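手首カメラの見え方、グリッパ2種で比較中(シミュ)

投稿者:hatham_lab
2指の平行グリッパを2種類、同じアームに付け替えて手首カメラの映像を比べています。環境はシミュレータのみ、実機はまだです。候補はVandenberghe製の短いタイプとSarotmont製の長いタイプ。コントローラは同じ、カメラの取り付け位置も同じです。
把持を17回ずつ回して、成功数は短いほうが2回多いだけでした。差と言っていいのか迷っています。
長いほうは指先が画面の中央近くまで来るので、対象に寄ったときに隠れるのが気になります。

投稿者:ramil_p
17回で2回差なら誤差でしょう。乱数の種を変えてもう一度回してからのほうがいいです。
あと画面がないと隠れ方の話ができません。何も掴んでいない状態のを1枚お願いします。

投稿者:hatham_lab
1枚貼ります。
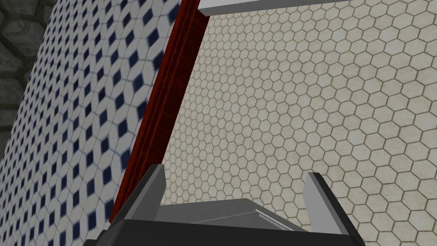 手首カメラ視点、把持物なし。奥は六角タイルの面と赤い縦の部材

右の指が左より大きく写ります。背景のテクスチャは環境側でランダムに選ばれるもので、こちらでは指定していません。

投稿者:graltodville
指よりタイルのほうが問題だと思う。左の白地に紺の菱形、あれだけ細かい繰り返しだと特徴点の対応が取れなくなる。うちは似た柄で位置推定がずれて、グリッパのせいだと思って2日無駄にした。無地の壁で同じ条件を回してみて。

投稿者:ramil_p
特徴点ベースならそうですが、スレ主は学習ベースの方策ですよね? だったら柄はあったほうがいいです。無地だけで評価すると実機に移したときに崩れます。

投稿者:graltodville
評価と学習を混ぜないでほしい。グリッパの比較なんだから、ほかの条件は固定するのが先。柄を変えるのはそのあと。

投稿者:hatham_lab
方策は学習ベースです。背景は毎回変わっていたので、2種で条件が揃っていませんでした。種を固定して両方とも回し直します。

投稿者:r_abella
Abellaです。指の左右差が気になりました。カメラの取り付けがグリッパの中心軸からずれていませんか。手首座標系からのオフセットを確認してください。傾きだけでもこういう写り方はします。

投稿者:hatham_lab
確認しました。横方向のオフセットが入ったままでした。前のグリッパ用の設定ファイルを流用したのが原因です。

投稿者:ramil_p
それだと先の数字は両方とも捨てたほうがいいですね。

投稿者:graltodville
捨てなくていい。同じオフセットで比べたんだから参考値として残して、補正後と並べればいい。

投稿者:hatham_lab
残しておきます。補正版は2月中に回して、結果はこのスレに書きます。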